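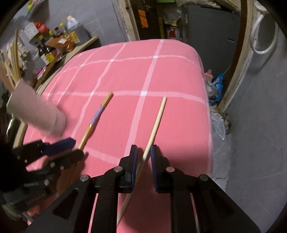
Do chopsticks from two different sets count as a pair? They count as a pair if they're the same length and you aren't having company.

I have opinions about this now. I spent most of February emptying the kitchen drawer onto the bed and sorting it, and this thread is what I have to show for it.

1/ Why the bed. The counter was full of everything that used to be in the other drawer. The table had the taxes on it. The bed is the last flat surface in this apartment with no paperwork, and I use the word flat loosely.

2/ Chopsticks roll on a bed. They roll toward wherever you're sitting, so you end up sorting from underneath your own leg. If you own a large tray, use the large tray. I own a large tray. It was under the taxes.

3/ A pink bedspread with white lines on it makes a pretty good sorting grid, by the way. One square for keepers, one for singles, one for "what is this." The lines on mine wander a bit, so a few items changed category without my involvement.

4/ The fancy ones. Gold-yellow and pale lavender bands, came from Jatov, the gift shop next to the train station in Muncombe that sells candles and, for reasons of its own, chopsticks. I bought them for a dinner I was going to host. I've been going to host it for a while.

5/ The plain ones. Light wood, no decoration, no history. They arrived with takeout and stayed. I would like to say I bought the good ones and love them best, but the plain ones pick up noodles and the fancy ones look nice while the noodles fall off.

6/ Someone is going to tell me to rough up the tips with sandpaper. Alcides Sampaio already told me. Alcides is my downstairs neighbor and has sandpaper in four grades, and I have eaten at his place, and his noodles also fall off.

7/ Matching method, for anyone with the same drawer. Stand them all up in a tall glass first. The short ones show themselves right away. Then lay out what's left by color, then check the tips, pointy with pointy, blunt with blunt. I did color first and had to start over.

8/ Check for splinters while you're at it. Run a piece of old pantyhose down the stick. It snags on things your thumb is too polite to notice. Anything that snags goes in the plant pot to hold up the basil.

9/ The basil is very well supported at this point. It has more infrastructure than the town.

10/ I looked up a proper storage box. Proltetti makes a long one with a sliding lid and the reviews run to 786, which seems like a great deal of feeling about a box. I read far too many of them. The main complaint is that the lid slides.

11/ Ordered the box. The lid slides.

12/ It also turns out to be slightly shorter than the fancy chopsticks, so those live on a diagonal with everything else packed around them like they paid for first class.

13/ Washing notes, because I got asked. Painted ones by hand, warm water, dry them right after. Plain wood the same, then leave them standing up overnight with the eating end in the air. I used to leave mine in the sink to "soak." They don't need a bath. They need you to do the dishes.

14/ The dishwasher will take the paint off eventually. I learned this with a red set from Trindade, the restaurant supply place, which is now a pink set. It matches the bed. I'm calling it a collection.

15/ Things I found in the drawer that were not chopsticks: a knitting needle, a coffee stirrer, the handle of a paintbrush, and a conductor's baton. I have never conducted anything. The baton is very well balanced and no good at all for dumplings.

16/ What I did with the singles. The decent ones got paired up by length and went in the box as everyday sticks. The odd ones got jobs. One props the window. One stirs paint. One is for getting the lid off the rice when it's hot, and that one has a hook by the stove like it's somebody.

17/ The rule going forward is that takeout chopsticks get used the night they come in or they go back in the bag and get handed to Alcides, who says he can use them for kindling. He doesn't have a fireplace. I haven't pressed him on it.

18/ Update, 9 p.m. I've gone to bed and found another one. Lengthwise, under the pillow. It's the mate to the one holding up the basil.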